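Category: Course Materials > Work and Automation
Reading time: 5 min

Unit 6. Automating the dish area: what changes for the people there

These notes go with the second half of the unit. Read them before the seminar and bring your answers to the questions at the end. The case is the staff canteen at the Skoltia site in Arwood, which serves 500 lunches on a normal day. The canteen is run by a contractor, Pangilinan Catering, and the arm was installed by Skinley, a small integrator.

6.1 The job before

Most accounts of kitchen work leave out the dish area. At Arwood it was staffed by four people on a shift. Two scraped and loaded, one emptied the machine, and one sorted clean ware and carried it back to the serving line. The posts had no separate titles. Everyone was a "kitchen assistant" on the same rate, and people traded places through the shift when their backs or hands got tired.

That trading matters for what follows. It was not written down anywhere. When Skinley's engineers drew up the task list, they recorded four stations with one person at each, and the plan was built on that list. The rotation did not appear in it.

6.2 What was automated and what was not

The large washing machine had been there for years. The new part was handling: taking plates out of a rack and placing them in stacks by type. The arm has a two-finger gripper and a camera near the wrist. It works on round plates only. Cups, bowls, trays and flatware stayed with people.

Before the arm touched canteen ware, it was set up on a practice counter with a household rack and a mix of plates. Staff were asked to bring in odd ones from home or from the back of the cupboards. The installer wanted variety in size, rim and pattern, and the staff got a first look at the equipment at slow speed.

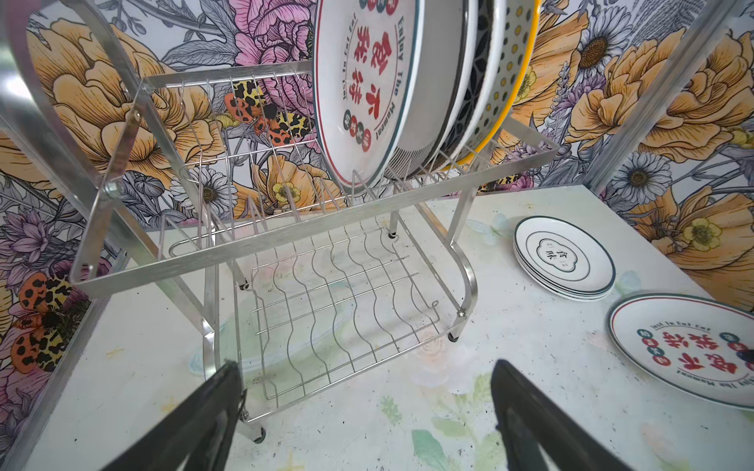
Fig. 6.1. Practice counter seen from the gripper. Four plates upright in the upper tier of the rack, side plates stacked to the right.

Look at the plates in Figure 6.1 as a sorting problem. The front one in the rack and the larger one lying flat on the counter have the same decoration, with red characters and "Enjoy The Moment" on the rim. A person would put them together without thinking. The one right behind the front plate is plain white and shows only as a narrow crescent of rim. The two farther back have patterns of their own. Then there is the matter of standard: there are dark specks on the flat plate, and somebody has to decide whether it goes on the stack or back through the wash. In the old job the person emptying the machine made that decision by eye and by thumb.

In the new arrangement the decision was split. The arm sets aside any plate it cannot identify. A person checks the finished stacks and the set-aside pile. This role was named "quality check" and given to whoever had been sorting.

6.3 What the staff reported

The course team interviewed the dish area staff twice, once in May before the arm went live and again after it had been running on every lunch shift. Main points:

Lifting went down. Moving stacks of plates out of the machine was the part of the job people disliked most, and none of them wanted it back.

Rotation stopped. With one person tied to the checking position and one to loading, there was less room to trade. The loading side is wet and heavy, and whoever started there tended to stay there. Two people asked for the rotation to be made formal. It was, but only after a union meeting.

Stops became a task. The arm halts when a plate leans on its neighbor or sits crooked in the slot. At first a supervisor had to clear each stop, and the supervisor was often out front at the serving line. The log for one busy shift shows 78 stops. The assistants were then trained to clear stops themselves. The training took 20 minutes per person. It was not reflected in the pay rate, and at the time of writing this was still in dispute.

Talk decreased. The guard around the arm stands where people used to pass each other. Several said the shift felt longer.

6.4 Headcount

No one was dismissed. The shift went from four people to three when one assistant retired and was not replaced. The contractor describes this as no job losses. The union describes it as one job lost. Both statements are correct on their own definitions, and you should be able to say which definition a source is using before you quote its figure.

Note also where the hours went. Some of the saved time went to the serving line, and some was absorbed by loading, where racks now have to be filled more carefully so that the arm can empty them. This is extra work created upstream by a machine downstream. Compare the warehouse case in Unit 4, where the target was 1,000 parcels an hour and the packers had to turn every label face up.

6.5 Terms to know

Task list: the installer's written record of what is done at a station. It usually misses informal practice.

Residual task: work left to people because the machine cannot do it.

Exception handling: dealing with the items or stops the machine passes back.

6.6 For the seminar

1. Who should have been in the room when the task list was drawn up?
2. Is clearing a stop a new skill, a new duty, or both? What would each answer mean for pay?
3. The staff wanted to keep the arm and get the rotation back. Sketch a shift plan for three people that allows this.

Reading for next time: the Unit 7 packet, first two sections only.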